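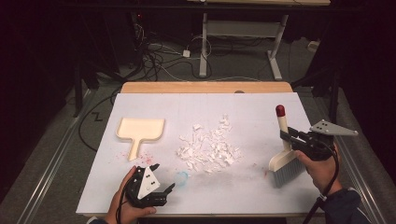 What is the best way to clear paper scraps off a table without knocking them on to the floor?

Put the dustpan down flat with its open edge facing the pile, hold it still by the handle and brush towards it in short strokes, starting with the bits furthest away.

Home Shop Cleaning Tabletop Spares Delivery Contact

Costa table dustpan and brush
Sep 21, 2025
By Nazareno Palumbo

The Costa is a small dustpan and brush made for use on a table or worktop. It is sold as a set under item number 3005 and is the one we send most often to craft rooms, infant classes and people who do their cutting out at the kitchen table. The pan and the brush can also be bought separately from the spares page.

The pan is cream-coloured plastic. The scoop is broad, shallow and square, with a short straight handle at the back. A deep pan holds more but its front edge tends to sit higher, and on a table that means flat scraps get pushed about in front of it. The Costa pan lies low enough for torn paper, pencil shavings, crumbs and thread to go in. It is not meant for a whole floor and you will be emptying it a lot if you try.

The brush has a white handle with a red knob on top, and a cream base with grey-white bristles. Hold it upright or lean it over towards the pile, whichever suits your wrist. The bristles are on the soft side. They will move paper, dried glue flakes and sawdust. They won't shift anything that has stuck, and felt pen or paint marks on a white top need a damp cloth and some washing-up liquid first. Let the table dry before you sweep it, or small bits of paper will cling.

Using it on paper

Crumpled paper is light and springs about. Long sweeps send it over the far side of the table. Keep the brush close to the surface and bring the loose bits in to the main heap before you move the heap itself. When most of it is in the pan, pull the pan back by the width of a finger and sweep up the line that was left under the lip. Do that twice and there is normally nothing left to see on a white surface.

If a window or a fan is on, turn the pan so that its back is to the draught.

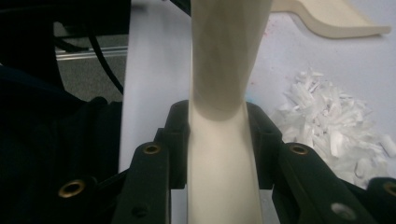
Catalogue 61, page 7

Details

Item number: 3005
Range: Costa
Maker: Skavport
Contents: one pan, one brush
Pan: cream plastic, square scoop, straight handle
Brush: white handle, red knob, cream base, grey-white bristles
Price of set: £11
Price of brush only: £7

Other colours are not stocked. We had a blue set from Skavport until April and have been asked for it since, but it has been dropped from the range and the remaining stock is sold.

Cleaning and care

Knock the brush against the inside of a bin to loosen dust. Once in a while wash it in warm soapy water, rinse it and stand it with the bristles facing down so that water doesn't run back into the base. Wipe the pan with a cloth. Cream plastic shows ink and poster paint, and a little bicarbonate of soda on a wet cloth gets most of it off. Don't use a scouring pad, as scratches in the scoop hold on to fine dust afterwards. Neither piece should go in the dishwasher.

Don't store the brush standing on its bristles under a weight. They take a bend to one side and it is slow to come out. Lay it in the pan on a shelf, handle outwards.

What goes with it

The Drosik desk bin takes a pan of this width across its opening, so you can tip scraps straight in at the table. The Drosik lid does not fit over the pan handle, so leave the lid off if you want to keep the pan in the bin.

For floors, look at the Wustumeo long-handled set. It has a stiffer brush and a much deeper pan, and is the wrong tool for a table.

Delivery and returns

Sets are sent in a plain carton. A single brush goes in a padded bag and may be put through the door if your letterbox is wide enough. Unused sets can be returned for a refund within 61 days of delivery. If the brush arrives with bent bristles, please soak it in warm water first and let it dry. If that makes no difference, write to us with the order number and we will send another. You don't need to post the old one back.

Schools can order on account. Please put the item number on the order and say whether you want sets or brushes only, as the two are packed in different places.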